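Packing foam: keep it or toss it?
Storage and Shipping board > Boxes, fill and tape

mapleridge
Posted 4/26/25
I sell used stereo parts and small kitchen appliances, mostly out of a spare bedroom. Over the winter I ended up with a lot of foam from boxes other people sent me. Gray, black, pink, flat sheets, ribbed sheets, corner blocks. My wife would like the closet back.

Question is whether any of it is worth keeping for outgoing boxes or if I should just buy new. I ship with Neltov mailers for the small stuff and plain brown boxes for the rest. Bubble wrap has gone up again where I live.

tapegun_al
Keep the flat sheets, throw out the odd shapes. The molded corners only fit the thing they were molded for, and you will hold on to them for years waiting for that thing to come back.

mapleridge
I know, but some of them are nice corners.

kettle_row
I reuse nearly all of it. Ribbed foam works well in the bottom of a box. Lay one piece ribs up, set the item on it, then put another piece ribs down on top. The ribs grip a little and the item doesn't slide the way it does on smooth foam. Cut with a long bread knife, wet the blade first.

tapegun_al
Ribbed foam goes flat. Press your thumb in it. If the mark stays, it isn't doing anything in a box except taking up room. I had a turntable platter arrive bent in January that was packed in old ribbed stuff. Foam looked fine until I squeezed it.

kettle_row
Then that was old foam. Mine gets squeezed before it goes in.

One thing I would change about how most people do this is to open the box all the way and leave the flaps folded out while you load it. People work with half the flaps up and then jam the foam in at an angle. I put a cloth on the table too, so the box doesn't scratch anything and the small bits shake off outside when I'm done.
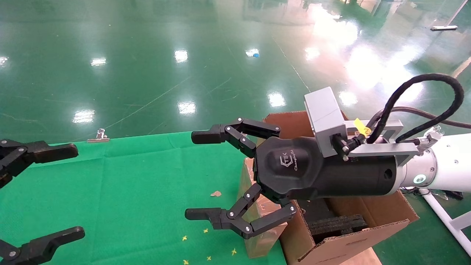 dunlin88 thinks the cloth is more trouble than it's worth. It bunches up when you turn the box to tape it, and then the tape picks up lint. I use bare table and a scrap of cardboard under the box. Slides fine, and I cut on the same scrap.

kettle_row
You can do both. Cloth for the table, cardboard under the box. I lift the box to tape it anyway.

dunlin88
Fair enough. My table is already ruined so I have less to protect.

On the foam, I'm with Al on the thumb test but I wouldn't throw out every piece that fails. The tired ones can go between two boxes when you double box. They only have to fill a gap there. The good ones go next to the item.

mapleridge
Double boxing doubles my box cost. I paid for a bundle of Ustwood cartons last time and I don't want to use two per order.

dunlin88
Only for heavy or breakable. I wouldn't do it for a toaster.

tapegun_al
I would do it for a toaster. The levers snap.

sixthfloor
Has anyone had the black or dark gray foam leave crumbs? I bought a used amplifier and the foam had turned to powder all over the front panel. Took me an evening with a soft brush. Now I bag everything before it touches foam.

kettle_row
Yes, the soft open kind does that with age. Rubber can stick to paint as well, so keep it off anything glossy. A plain plastic bag or a sheet of tissue in between is enough.

sixthfloor
Tissue stuck to mine. Bag only.

mapleridge
OK, so squeeze it, bag the item, ribs toward the item. What about weight? I tried a box with foam on all sides and it went up a price step.

tapegun_al
That is usually the size and not the foam. Foam weighs next to nothing, rubber is another story. Cut the box down. Slit the 4 corners to the height you need, score along the new line and fold. Prullo makes a scoring tool but the back of a butter knife does it.

dunlin88
Don't cut down a box that has already been through the mail twice. The corners are soft by then.

mapleridge
Went through the closet tonight. Two bags of it failed the thumb test and are by the door. Kept the flat sheets and the ribbed ones that sprang back. Kept the nice corners too.

tapegun_al
Of course you did.

kettle_row
Store the ribbed sheets flat with nothing on top of them, or they'll all be failing by next year. Does your town take the bad foam? Ours won't, it goes in the regular trash.

mapleridge
Not curbside. I'll call the transfer station and ask.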